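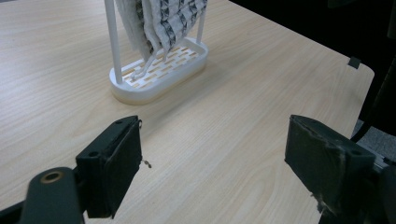 White drying rack on a light beige tabletop

Arnulfo Flores gets excited about drawers. Ask him about Skillix, the bedroom range he has been drawing for Stallamico, and he'll have one out on the floor before you've finished the question.

"Look at the back of it!" he says. "It's finished the same as the front. You could stand this dresser in the middle of a room and it would still look great."

The range has 60 pieces, from nightstands to a tall wardrobe, and every one comes in 4 stains. Flores loves the darkest, a smoky walnut that took him most of a winter to get right (his kitchen chairs were the test pieces).

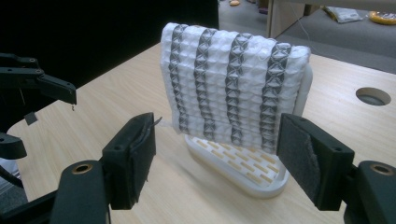

Waffle cloth with dark gray stripes, folded over a white stand

Haruto Kobori, who runs the workshop, prefers the pale oak. "Arnulfo wants drama," he laughs. "I want to wake up and see something calm. We argued about the headboard until September!"

They settled on a low curved one with room behind it for a lamp cord. Both men now have it at home.
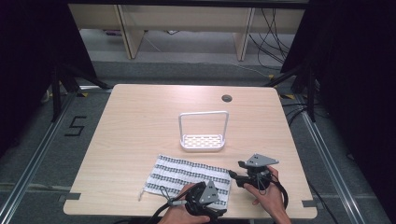
Mixing old and new

Kobori is all for keeping your grandmother's chest. "Put it next to ours," he says. "Just match the handles and see how it feels."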